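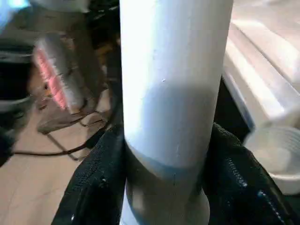

Damian Lis replied at 4:30 that one leg of the Rotden stool still stops short of its collar, and could we please look at that before he orders another.

Happy to! Ticket 2474, white plastic stool, four legs. I love these little stools, so let's get it standing level.

Step 1. Put down a cloth and turn the stool over, so the ribbed underside of the seat faces you. All the joints are easy to reach that way - no crawling on the floor.

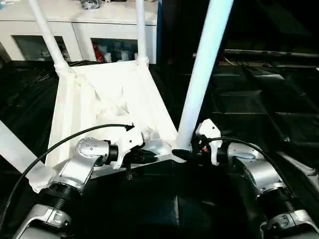 Step 2. Twist the short leg a quarter turn as you push, then wait 30 seconds and push again.

Step 3. Still short? Send us the gap and we'll mail a new leg from Dunbar.

Status: waiting on Damian.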